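Brurkmont Drarkel 40 Stacking Tote

Item no. 3341
Category: Storage and Handling / Open-Top Totes

The Drarkel 40 is a straight-wall plastic tote for parts, linens and dry goods. Nominal capacity is 40 liters. The base is ribbed on the underside and runs on standard roller conveyors without a carrier tray.

Rated load is 40 lb per tote, evenly spread. Stack no more than 5 high when loaded. Empty totes do not nest; order the tapered Remix series if return freight volume is a concern.
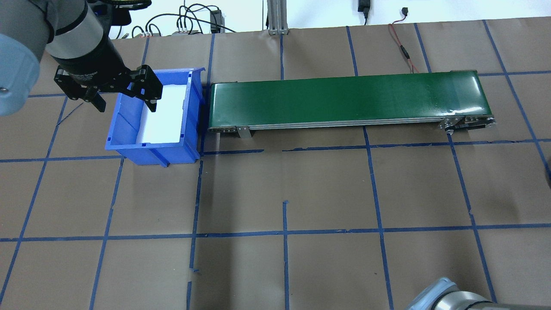 Wash at up to 140 °F with a neutral detergent. Avoid chlorine bleach above the strength given on the care sheet – it dulls the surface and makes labels lift. Dry fully before stacking.

Specifications
Material: polypropylene, food-contact grade
Outside length: 23.6 in
Outside width: 15.7 in
Outside height: 8.7 in
Service temperature: 15 °F to 175 °F
Colors: blue, gray, natural
Pack quantity: 5

Accessories
Snap-on lid, item no. 2195. Fits all Drarkel totes of the same footprint. The lid adds 0.4 in to stack height and lowers the stack limit by one.
Label holder, clip type. Takes cards up to 3 x 5 in.

Ordering
Stock colors ship from the Lyons warehouse in full packs only. Hot-stamped logos and numbering need a drawing and a signed proof; allow 5 weeks. For custom work or load data, write to Malathi Hegde, Technical Sales.

Data sheet revised January 23, 2022. Replaces the May issue.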